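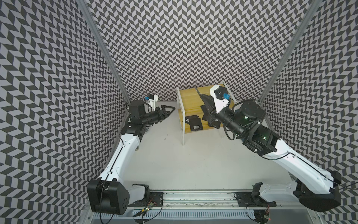 第四章 黑布袋和黄盒子：从空盒到装好

前面三章讲的是挑盒子、摆桌子、打标签，如果你是直接翻到这儿的，也行，这一章单看也看得懂，就是碰到标签打印的地方我会让你往回翻一下。

先交代一下我说的都是什么。黄盒子，就是敞口的那种，没有盖子，正面横着一道隔条，边上有一截白边。黑布袋，就是装零碎用的黑色软布袋，靠底边贴一张白色的小条码标签。我们这套东西在内部一直叫 Suris，名字是 Bogdan Manole 起的，他说念着顺口，我到现在也没问出来是什么意思。手册后面凡是写“Suris 盒”，都是指黄盒子装好黑布袋以后的样子。

这一章写了三遍。第一遍太短，Freya Stockdale 照着做，做到一半就来敲我的门；第二遍太长，她说看睡着了。这是第三遍，啰嗦的地方我尽量挪到每节后面的“补充”里，赶时间的话只看编号的步骤就好。

4.1 动手之前要准备的

1. 一只黄盒子，空的，里面擦过。
2. 要放进去的黑布袋，已经装好东西，口已经收好。
3. 打好的条码标签（打法见第三章）。
4. 一块干的软布。
5. 一支铅笔，一本登记本。用表格软件登记也可以，见 4.7。
6. 一张干净的浅色桌面。白的最好，黑布袋放上去，边边角角一眼就能看清楚。

补充：关于桌面我多说两句。我自己原来用的是一张深胡桃色的老桌子，黑袋子往上一放，像掉进井里，袋口的绳头压在底下都看不见。后来换了白桌面，同样的活儿顺手多了！如果你手头只有深色桌子，铺一张白纸或者白色桌布就行，四角用胶带粘一下，别让它跟着袋子跑。

桌高我用的是 70 厘米，这是照着我自己的身高来的，你觉得弯腰就垫高一点。坐着装的话可以再低些，胳膊能越过盒沿、手腕不用往上翘，这个高度就对了。

注意：桌面上先别放饮料。这一条本来没有，是 Marius Bălan 喝咖啡喝出来的。

4.2 盒子怎么摆

1. 把黄盒子放到桌子靠里的一侧，离你远一点，前面留出一片空桌面。
2. 盒子正面（有横隔条的那面）朝向你。
3. 两手按住盒子的对角，轻轻晃一下，看看四角是不是都着桌。
4. 如果晃，把盒子转个方向再试。还晃，就拿纸片垫在翘起来的那个角下面。
5. 伸手进盒子，用手指沿着内壁摸一圈，有毛刺的地方用细砂纸磨掉。

补充：为什么要靠里放，第一次做的人都会问。盒子靠外放的话，你的胳膊得一直缩着，袋子往里放的时候手肘没有地方去。靠里放，前面那片空地正好拿来铺袋子、捋袋子、看标签，弄好了往前一送就进盒了。我试过放左边，也试过放右边，都能用，中间偏右一点对右手习惯的人最舒服。左撇子反过来就是。

还有，盒子后面不用紧贴着墙或者挡板，留一条缝，手能伸过去扶一下后沿就好。

小心：搬盒子的时候请托着底，别只捏着正面那道横隔条提。隔条不是把手。我知道它长得很像可以抓的地方，我也抓过。

4.3 布袋进盒前的整理

这一节最花时间，也最值得花时间。袋子整理得好，后面放进去就几秒钟的事；整理得马虎，盒子里会拱成一团，找东西的时候还得全掏出来。

1. 把布袋平放在空桌面上，有标签的一面朝上。
2. 一只手按住袋底，另一只手从袋底往袋口慢慢捋，把里面的空气赶出去。
3. 捏一捏里面的东西，硬的、重的往袋底推，软的留在上面。
4. 收紧袋口。有绳的打活结，有拉链的拉到头。
5. 把多出来的绳头塞回袋口里。
6. 把布袋翻过来看一眼背面，有没有线头、粘着的纸屑或者胶。
7. 再翻回来，标签朝上，放着别动。

补充：第 2 步请一定慢一点捋。快了的话空气会从侧缝鼓出来，袋子侧面起一个包，按下去这边那边又起来，跟按面团似的（我有一次跟一只袋子较了半天劲，最后发现袋口早就系死了，空气根本没地方走）。所以顺序是先赶气、后收口，别倒过来。

黑布有个毛病，沾灰特别明显，白毛、面粉、粉笔灰，什么都往上贴。整理前用干软布顺着一个方向擦一遍。用湿布会把灰抹进布纹里，干了以后一片一片的白印，比原来还难看。实在脏的，单独拿去洗，晾透了再装，不要半干就进盒子。

绳头为什么要塞进去呢？因为它会勾！盒沿、隔条、旁边袋子的绳，它什么都勾。你拿一只，出来一串。塞绳头这个动作做熟了只要一眨眼，可是省下来的火气不是一点点。

注意：袋子里如果装了尖的东西，比如针、刀片、螺丝刀头，请先用厚纸卷好。别人伸手进盒子抓布袋的时候，是隔着一层布直接捏上去的。

4.4 标签该贴在哪儿

1. 标签贴在布袋正面，靠近底边，跟底边平行。
2. 底边和标签之间留出 2 厘米。
3. 贴之前把那一小块布绷平，用手指撑着背面。
4. 从一头往另一头压，别从中间往两边压。
5. 压好后用指甲沿着四条边各刮一下。
6. 等一会儿再放进盒子，让胶粘牢。

补充：为什么靠底边？袋口那头要系要解，天天动，贴在那里没几天就卷边了。袋子中间又是鼓的，标签贴上去会皱，条码一皱，扫描枪就跟你装傻。靠底边那一块最平，也最少被碰到。

还有一个好处是我后来才体会到的：布袋横着躺在盒子里，底边朝外，标签就在手边上，不用把整个袋子拽出来，低头一看就知道是哪一只。白标签贴在黑布上，对比大，光线差一点也认得出。

Ertuğrul Altıntaş 提过一个做法，把标签缝上去。他那批是缝的，针脚很漂亮，确实牢。缺点是改编号的时候要拆线。如果你的袋子里装什么基本固定不变，缝；如果经常换，贴。我自己两种都在用，没觉得非得统一。

常见的几种贴坏了的情况：

贴歪了。歪一点没关系，能扫出来就行，别撕了重贴，胶会带起布面上的毛，第二次就粘不住了。

贴反了，字头朝袋口。能用，看着别扭，下次换标签的时候再改。

贴在缝线上。这个得重贴，缝线那道棱会把条码顶断。

起角。拿吹风机的热风吹一小会儿，趁热压住，凉了再松手。吹的时候离远点，有的布袋里面有一层涂层，太热会起泡。

注意：标签不要折过底边贴到背面去。看起来好像更牢，扫的时候只能扫到半个条码。

4.5 把布袋放进盒子

好，总算到正题了。

1. 布袋标签朝上，从桌面上拿起来。捏布袋中部偏袋口的地方，别捏标签。
2. 从盒子上方往下放，不要从侧面塞。
3. 先放盒子的左边，让袋底靠近盒子正面，标签那头朝你。
4. 手指还捏着布的时候，往左轻轻拉一下，让袋子靠到左壁。
5. 松手，手指张开以后直着往上抽。
6. 看一眼标签有没有被压住或者翻过去。
7. 再放右边的一只，做法一样，往右靠。
8. 最后是中间。中间留给最常用的那只，或者就空着。

补充：第 5 步我单独拎出来讲，因为栽在这儿的人最多。松手以后不要顺势往旁边带，布是软的，指头上只要还挂着一点点，袋子就跟着走了，刚放好的位置就白放了。把手指张开到确实不碰布了，再往上抽。动作大一点没关系，宁可笨一点。

从上方放而不从侧面塞，是为了不去蹭盒壁。布袋顺着壁往下擦，标签正好在外侧，来回几次角就翘了。

左右都靠边、中间最后放，这个顺序是 Pascal Wunderlich 教我的，他原来做过打包的活儿。我以前都是先放中间，然后两边塞不进去，再把中间的拿出来，再放，再塞……你大概也做过这种事。

盒子里面宽 36 厘米，薄一点的布袋可以并排放，厚的就别勉强了。判断的办法很简单：手能不能伸到两只袋子中间去。伸不进去就是太满了，拿一只出来，开第二只盒子。

小心：不要往下压。盒子是敞口的，袋子高出来一点完全没问题，反正没有盖子要盖。硬压的结果是隔条往外鼓，时间长了就合不回去了。

4.6 取出和放回

很多人装得很认真，取的时候一把扯出来，再扔回去，前面的功夫就全没了。所以取和放回我也写成步骤。

取出：

1. 先看标签，确认是你要的那只。
2. 一只手扶住盒沿。
3. 另一只手从上面伸进去，捏住布袋靠上的那一层布，捏实。
4. 直着往上提，提到袋底离开盒沿为止。
5. 移到盒子前面的空桌面上，放平，再打开。

放回：

1. 东西收进布袋，按 4.3 的第 2 步到第 5 步做一遍。
2. 按 4.5 的做法放回原来的位置。
3. 标签朝上。

补充：第 3 步里的“捏实”，意思是要捏到布，也要稍微捏到一点里面的东西。只捏住表面薄薄一层布的话，提到一半容易滑掉，尤其是里面装得重的时候。滑了也别去抢，让它掉回盒子里，重新捏。去抢的那一下最容易把盒子带翻。

要是布袋塌得太平，捏不起来，先用指背从侧面推一推，让布拱起一道褶，捏那道褶就行。这个小办法对所有软塌塌的东西都管用，毛巾啊、手套啊、空的购物袋啊，我在家收衣服都这么干。

放回的时候位置要不要跟原来一模一样？我的看法是左边的回左边，右边的回右边，这就够了。再细就没有人愿意遵守了，包括我。

注意：如果有人要一次取好几只，请他一只一只来。两只手同时进盒子不是不行，但是得一只手拿稳了另一只再动，两边一起扯，盒子会跟着走。

4.7 登记

1. 盒子装好以后，照着从左到右的顺序，把每只布袋的条码扫一遍或者抄一遍。
2. 在条码后面写布袋里装的是什么。写你平时嘴上怎么叫的那个名字。
3. 写上盒子的编号。
4. 写上位置：左、中、右。
5. 取走没还的，在后面画一个圈；还了，在圈里打勾。

补充：名字的写法我吃过亏。我一开始写得特别正式，什么“连接件（小规格）”，结果大家来找“那种小弯头”，谁也搜不到。后来全改成口语了，“小弯头”“长的那种绳”“备用扣子”，土是土，找得快。

登记本和表格二选一，别两边都记。两边都记的下场是两边都不准。我们用的是 Chiriac 那张表格模板，格子留得宽，手写也写得下，电脑上也能填。你用自己的当然也可以，只要上面说的那几栏都在。

抄条码下面那串数字的时候用铅笔。用铅笔的理由我就不写了，抄过你就知道。

4.8 装好以后检查一遍

盒子上架之前，照着下面过一遍，一项不对就回到相应的那一节：

1. 从正上方看，每只布袋的标签都露着（4.4、4.5）。
2. 没有绳头搭在盒沿外面（4.3）。
3. 两只袋子之间手能伸进去（4.5）。
4. 正面的横隔条是直的，没有往外鼓（4.5）。
5. 托着底把盒子抬起来，袋子不会整堆往一边滑。
6. 登记本上的位置和盒子里的位置对得上（4.7）。

第 5 项如果袋子滑得厉害，在盒底垫一张防滑垫，厨房抽屉里铺的那种，剪得比盒底小一圈。剪得跟盒底一样大会在边上卷起来，别问我为什么剪了两张。

4.9 放到哪里去

1. 选一个够得着、不用踮脚的架子。
2. 盒子正面朝外。
3. 前沿跟架子边对齐，或者稍微往里一点。
4. 盒子上面留出一只手能进出的空当。

补充：敞口盒子不适合叠起来，请不要叠。我知道架子总是不够用，可是叠起来以后，下面那只就再也不会有人去翻了，里面装着什么慢慢就成了传说。架子层高不够的话，拆一层板比叠盒子强。我们用的是 Storwood 的架子，层板能上下挪，挪的时候先把上面的东西都搬下来（这句话看着多余，我留着）。

避开太阳直晒的窗边。黑布晒久了会发红发灰，标签上的字也会变淡。七月里我在窗台上忘过一只，拿回来的时候那一面跟另一面都不像一块布了。

也避开水池、暖气和打印机出风口。

4.10 平时的保养

每 7 天做一次，我固定在星期一早上做，泡茶的工夫就做完了：

1. 看一圈标签，起角的按回去。
2. 看一圈绳头，跑出来的塞回去。
3. 放错左右的换回来。
4. 登记本上有圈没勾的，去问一声。

天气潮的时候加做：

1. 把布袋全部取出来，在白桌面上摊开。
2. 盒子里面用干布擦，敞着口晾一会儿。
3. 摸一摸布袋，发潮的打开口，东西倒出来，袋子挂起来晾。
4. 都干了再照 4.3 到 4.5 装回去。

补充：晾布袋的时候袋口朝下挂，里面的潮气和碎渣都出得来。夹子夹袋口的边，不要夹标签。

布袋什么时候该换？底角磨薄了、对着光能看见亮点，就换。拉链不顺先别急着换，用铅笔芯在齿上来回涂一涂，拉几下试试，很多时候就好了。盒子我倒是一只都还没换过，除了 Marius 那只泡过咖啡的，擦干净以后现在在他桌上装电线。

4.11 大家常来问的事

盒子里能不能混着放别的颜色的袋子？

能。我们用黑的只是因为当初买的是黑的，Barnden 那边一次给了一大包。要是你想按颜色分类，标签请还是用白底的，深色底的标签扫起来时灵时不灵。

布袋太空，立不住也躺不平，怎么办？

折一下。从袋口那头往袋底折，折完标签要还在上面。要是一折标签就被盖住，说明折反了方向。

布袋太满呢？

分成两只。别舍不得用袋子，塞得圆滚滚的布袋放进盒子里会打滚，你怎么摆它都要转过去，标签永远在下面。

一定要用黄盒子吗？

不一定，敞口、底平、正面好认就行。黄的好在和黑袋子分得清楚，远远看过去就知道里面有没有东西。用黑盒子装黑袋子我劝你别试，伸手进去全凭摸。

条码扫不出来，又急着用？

先手抄下面的数字，用完再换标签。抄完写上“手抄”两个字，这样换标签的人知道要回来找你核对。

装一盒要多久？

第一次慢，我第一次弄了将近 70 分钟，中间有一大半是在找铅笔。熟了以后快得很，Freya 现在一边听广播一边装，一首歌没放完就收工了。

小孩能帮忙吗？

能，捋空气那一步他们最喜欢了！贴标签最好还是大人来，袋子里有尖东西的也请大人先挑出来。

盒子掉地上了，袋子撒了一地，要从头来吗？

不用从头。捡起来，从 4.3 的第 6 步开始，看背面有没有沾东西，再往下做。登记不用重做，照着登记本上的左、中、右放回去就是。

盒子要搬到别的房间去用的，接着看第五章，里面讲怎么在盒口加一条绑带。不搬的可以跳过，直接去第六章看补货。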